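Grastulell: episodios de agarre con deriva de fuerza

LÉEME del conjunto de datos, versión 3

Qué es esto

Grastulell reúne 1689 episodios de un brazo de sobremesa que coge recipientes pequeños, los levanta y los deja donde se le pide. 137 de ellos acabaron mal, y son la única razón por la que alguien nos escribe. Los buenos están también, por si a alguien le interesa ver un robot haciendo lo que debe.

La primera versión la preparó Carmela Piras en Drernton. El etiquetado de fallos es de Jarmila Sokol y Solomiia Fedoruk, que discreparon en la definición de «caída» durante buena parte de enero. Ganó Jarmila: si el recipiente toca la mesa antes de que se abra la pinza por orden del controlador, es caída.

El fallo

El controlador Bakke lee la fuerza de cierre y la compara con una consigna. En frío, bien. Tras una sesión larga, el cero del sensor se desplaza y la pinza cree que aprieta más de lo que aprieta. El recipiente sube unos centímetros con toda dignidad y luego se va resbalando. El registro, mientras tanto, anota «agarre estable». Lo anota en los 137.

Tardamos en verlo porque mirábamos el registro. Glória Vieira miró las imágenes de muñeca y lo encontró en una tarde. 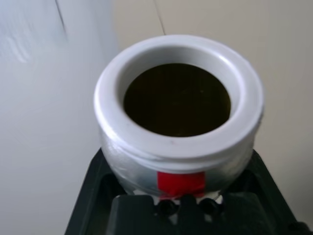 Los recipientes redondos con superficie brillante son los peores: poco contacto, poco rozamiento y una curvatura que no perdona un cierre flojo. Los de paredes rectas aguantan más deriva antes de soltarse, lo que durante un tiempo nos hizo culpar a los recipientes - teoría muy cómoda, ya retirada.

Contenido de cada episodio

video_muneca: imágenes de la cámara de muñeca
fuerza.csv: lectura del sensor, sin corregir
fuerza_corr.csv: la misma lectura con el cero recalculado
estado.json: lo que el controlador creía que pasaba
etiqueta.txt: lo que pasó

Si estado.json y etiqueta.txt no coinciden, haga caso a etiqueta.txt.

Problemas conocidos

La corrección del cero supone una deriva lineal dentro de la sesión. No lo es del todo al principio.

Algunos vídeos arrancan con la pinza ya cerrada. En esos casos fuerza_corr.csv hereda el cero del episodio anterior; conviene excluirlos si se va a entrenar un detector de deslizamiento.

El script de lectura reserva un búfer de 2000 muestras y trunca el resto sin avisar. Ronja Dahlgren tiene el arreglo en una rama. La rama existe, lo hemos comprobado.

Seguridad

No use la señal «agarre estable» como condición para acercar la mano. Con el controlador Bakke sin parchear, esa señal indica que el software está contento y poco más. En el banco de Fledholm el brazo se detiene ahora al terminar cada tanda y exige poner el sensor a cero con la pinza abierta y vacía. Es lento y molesta a todo el mundo. Se queda.

Cambios

v3: etiquetas revisadas, añadido fuerza_corr.csv
v2: retirados los episodios duplicados
v1: no la use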